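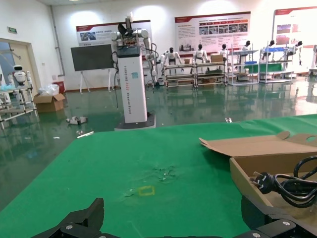
# Clean a New Laptop Before You Use It

A fresh laptop is a great feeling, and it gets even better once you've cleared out the junk that came with it! I set up machines for friends a lot, and this is the routine I've settled on for Windows 10. Set aside an evening, plug in the charger, and put some music on.

## Before you remove anything

Let Windows Update finish first, restarts included. Then make a restore point: type "restore point" in the Start menu, pick your C: drive, turn protection on if it's off, and click Create. Give it a name you'll recognize later.

## Go through the app list

Open Settings, then Apps, and sort by install date. Everything the maker put on tends to clump together, so it's easy to spot. On the last one I did, I took off 24 programs, mostly game trials, a shopping toolbar and two different "PC boosters" (two!).

Leave these alone:

- anything with "driver," "chipset" or "audio" in the name
- the touchpad software
- the maker's firmware updater

If you don't know what something is, look it up before you click. My friend Kalevi Hakala once removed his hotkey tool and lost his brightness keys until January.

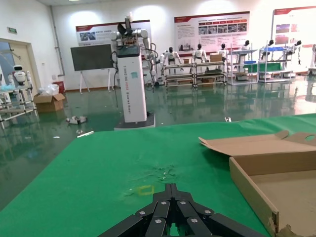

Trial antivirus deserves its own step. Uninstall it, restart, then open Windows Security and check that the built-in protection has switched itself on. Some trials leave bits behind, and the company's own removal tool will usually get them.

## Check the browser and the certificates

Look at your extensions and remove any you didn't add. Reset the home page and search engine too.

Now the part I love, because so few guides bother with it. Press Windows+R, type `certmgr.msc`, and open Trusted Root Certification Authorities. You're looking for a name that matches a program you just uninstalled. Search for anything odd, and export a copy before you delete it.

## Startup

Press Ctrl+Shift+Esc, open the Startup tab and disable whatever you don't need at boot. I got mine down to 7 entries and it starts so much faster!

*Updated May 9, 2021*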